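Oct 13, 2024

Two-arm packing cell, cable and gripper check

Left wrist faulted again last night. Same message as in April: lost communication with the hand, arm stops wherever it is, green light goes out, light comes back after a power cycle and everyone pretends it is fixed. Sigrún's note in the log says "cleared by restart." I would like us to stop writing that. A restart clears the message. It tells us nothing about the cause.

Killeo support answered my email and blames firmware. They want us to load the new version on both arms and send logs. Maybe. But the right arm runs the same firmware and has not dropped its hand once, so I am not spending a day on that until the cheap things are ruled out. Cheap things being the cable, the connector and the way we route both.

What I did this morning, power off and tagged:

Pulled the left hand cable at the wrist. Pins look straight, no black marks. Some gray dust in the shell, blown out. Seated it again and it clicks, but the click is softer than on the right side. Could be wear, could be my imagination. Swapped the two cables left to right so that if the fault moves we learn something. If it stays on the left, the cable is off the hook and I owe Yasir a coffee, because he has been saying "connector" since April.

Finger screws: two on the left hand turned a little before they came up to torque. None on the right. Put a paint stripe across all of them so we can see if they walk. The manual says to check them every 500 hours. I don't believe that number for this job. Somebody wrote it for a hand that picks the same carton all day, and ours closes on flat pouches and drags its tips along the table when the height is a hair low. I'm putting it down as every 100 hours until we see a stripe stay lined up.

Cable loop. This is where I think the trouble is. The installer from Kirna left the cable with a clamp too close to the wrist, so at full roll all the bending happens in one short stretch. Moved the clamp back along the forearm and left more slack. It does look sloppier now. The cable hangs out wide and it will reach over the basket on some moves, so watch that it doesn't catch on the rim. If it does, we need a proper guide, and I don't want another zip tie put on it.

Table height: re-taught with the feeler gauge. Left was low by more than I expected, right was fine. That would explain the worn tips on the left and perhaps the loose screws too. It doesn't explain the comms fault, and I'd rather not have it filed as if it did.

Powered up after lunch. Both arms homed without complaint. Laid out the usual mix, big glove pouch at the left end of the row, small stuff in the middle, the aqua packet at the right. 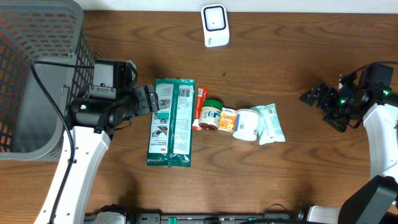

Ran the left arm alone at 30 percent speed first, wrist through its full roll, hand open and then closed, with me standing on the stop button and watching the cable. Then the right arm, same thing. No fault on either. I would not read much into that. It ran clean for days in April as well, and the thing has always waited for a long shift before dropping out.

The Alaoui people want to know if the cell can be counted on for their trial at Prirkbridge. I told them I can't say yet. One quiet afternoon is thin evidence and we changed four things in one morning, which is my own fault. If the fault never comes back we still won't know which change did it. Next time one change per day, even if it is boring.

To do:
— Yasir: log hand voltage at the wrist overnight, both sides. If the left sags under load, I want the trace.
— Sigrún: no restart on a comms fault before writing down the joint angles. All of them, from the pendant.
— Me: look at the paint stripes at shift end, order a spare cable either way, reply to Killeo and ask what exactly the new firmware changes. Their release note says "improved stability."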